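# The Long Way Down to Hulum

*A hut-to-hut ride that asks more of your patience than of your legs*

When I first wrote to Cheuk-hei Kwok about riding from Stestberg to Hulum, he answered with one question: did I like to push my bike? I thought it was a joke. Three weeks later, in the second hour of pushing, I remembered his message and laughed a little, without much air.

The route is 96 kilometers long and most people ride it in three days. It starts behind the old ski lift in Stestberg, follows a gravel road for 28 kilometers, and then leaves every road behind until the hut at Hilard. There are no signs with a bicycle on them. There are stones with red paint, which were put there for hikers, and in fog you will lose them.

Kwok has guided small groups on this trail for seven summers. He does not ride fast. On the climbs he talks about tires and the price of coffee, and on the descents he is quiet and leaves a lot of space in front of him. "The first day you ride with your eyes too close to the wheel," he told me. "The second day it gets better."

For me it got better only on the second afternoon. After Hilard the path goes along a high shelf of grass, narrow but smooth, and for almost an hour I did not touch the ground with my foot. In July there is still snow in the gullies. We carried the bikes over it, and the water below was so loud that we had to shout.

The second night is at the Srithong guesthouse, where Zinhle Tshabalala keeps a room with a stove for wet clothes and a stand for repairs. She came here as a racer, broke a collarbone and stayed for the food – her own words. Dinner was barley soup, and then more barley soup.
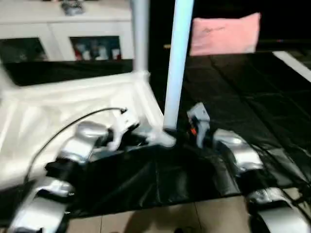
Cheuk-hei Kwok

guides from June until the first snow, and takes no more than four riders at a time. You bring your own bike. A trail bike with 130 millimeters of travel is enough, but the brakes should be new or nearly new, for the last descent to Hulum is long and the turns are tight. I changed my pads at Srithong and was happy that I did.

The huts do not take cards. Bring cash, a light sleeping bag and a spare derailleur hanger. From Hulum a bus goes back to Stestberg in the late afternoon, and it has room for six bikes – ask the driver before you load them.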